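So I finally made it to the open day at the Kandulbridge robotics workshop. I've been meaning to go since they started doing them, and every time July comes around I'm either out of town or I remember the week after. This year I put it on the fridge. It's a 40 minute drive if you don't miss the turn by the feed store (I missed the turn by the feed store).

Parking was a mess and the sign-in sheet was already on its second page, but once you get inside it's a really friendly place. You get a sticker, a map that doesn't match the building, and then you just wander. I skipped the drone cage because the line was all kids and I'd have felt bad, and went straight to Room 3, where the two-arm table was. The project is called Tumness and the whole thing is about getting robots to handle paper. Plain old paper! I do a lot of paper crafts, as anybody who has read this blog for more than a week knows, so I was sold before I even got to the door.

Paper is a rotten thing to pick up if you have two stiff fingers and no fingernails. It lies flat, it slides, it creases if you look at it wrong. I have ruined plenty of good cardstock with hands that work fine. So seeing a gripper come down with its fingertips right at the end of a white sheet made me hold my breath a little.

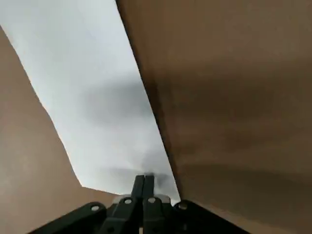 Why does a robot need two arms to deal with one sheet of paper?
Mostly so that one hand can hold the sheet steady while the other one moves it. With a single arm the paper tends to swing around or skate off across the table, same as when you try to fold a letter one-handed.

I asked that one myself, and the guy running the table was very patient about it. He also told me they've logged 436 tries with plain printer paper and 209 with tissue, and that he would be happy never to see tissue paper again. I feel that in my soul. Ask me about the gift bags I did last Christmas.

The arms are bigger than I expected, too. I had pictured something desk-lamp sized, and these are white and chunky and reach right over the table from both sides. When I got to the front, the right one had hold of the edge of the sheet and the left one was pointing down at the top corner, and I swear the whole room leaned in.

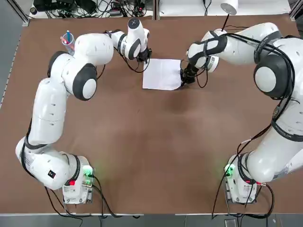
The rest of the afternoon

Next door was a talk on a piece of software called Flukex, and I understood maybe a third of it. There was also an older setup named Puma that was switched off, and I was sorry about that — my neighbor had said it was the best thing there last year. The coffee was free and pretty decent. The cookies were gone by 2:30, so plan ahead.

I ended up back at the two-arm table before I left. I like that it's a working table and nobody had prettied it up for company. There's a cup with a couple of pens in it, cables everywhere, a bench behind with a keyboard and a plate of food. It looks a lot like my craft room, minus the robots.
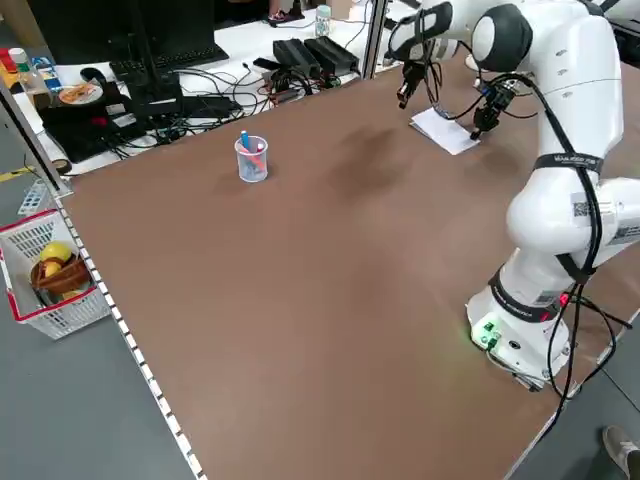 The Tumness table, with the paper on the far side and the pen cup closer in.

I picked up a flyer for the fall session, when they want to try envelopes. I'm already on the mailing list. Oh, and if you go, wear real shoes, it's concrete all the way through and my feet were done by the time I found the car.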